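Darik 64 Desktop Board – Set-Up Guide
Section 6: Installing memory

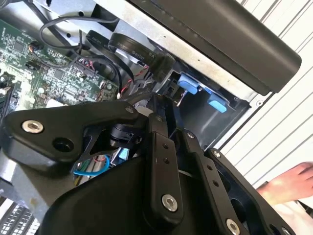

One reader of the last edition wrote in to ask whether a single module can go in any slot, and added that on the older Ekurton board it could. On the Darik 64, a single module must go in slot A2.

1. Shut down the computer, switch off the power supply and unplug the cord.
2. Touch bare metal on the case before handling a module.
3. Open the clips at both ends of slot A2.
4. Line up the notch and press down evenly until both clips close.
5. For a second module of the same size, use slot B2.
6. Plug in the cord, start the computer and check the total on the Memory page.

Note: The first start after a memory change takes longer than usual – the screen may stay dark while the board tests the modules.

Caution: Do not force a module. If it will not seat, take it out and check the notch.

If error 2061 appears, reseat both modules and start again.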